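Track Two Dialogue on Missile Test Notification
Progress report to the Pollock Fund, period ending February
Prepared by Kaisu Keskinen, Emwood Institute

The second round of talks was held at Levlow with 23 participants, all attending in a private capacity. Sølve Nordin chaired. Two working groups met, one on advance notice of launches and one on hotlines between military commands.

The notice group agreed on a draft text. It asks each side to give warning of any test with a planned range above 500 kilometers. The length of the warning period is still open. Marietjie Maluleke is holding separate calls with both delegations and expects revised wording before the next round.
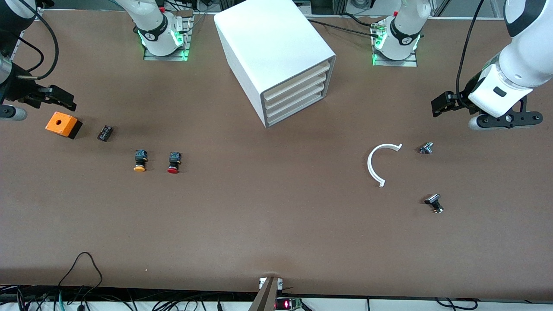
Work table with two robot arms on gray mounting plates.

The hotline group made less progress. One delegation would not discuss who answers the line outside office hours, and the session ended early. Arvo Kiiskinen has written a short paper on past arrangements, which went to both sides after the meeting.

Spending is within budget except for interpretation, where we needed a second team for the evening sessions. We request permission to move the unused printing money to cover this.

Two items are late. The Edar background paper is still with its reviewers, and the participant survey has not gone out. Minttu Väisänen has taken over the survey and will send it with the invitations to the third round.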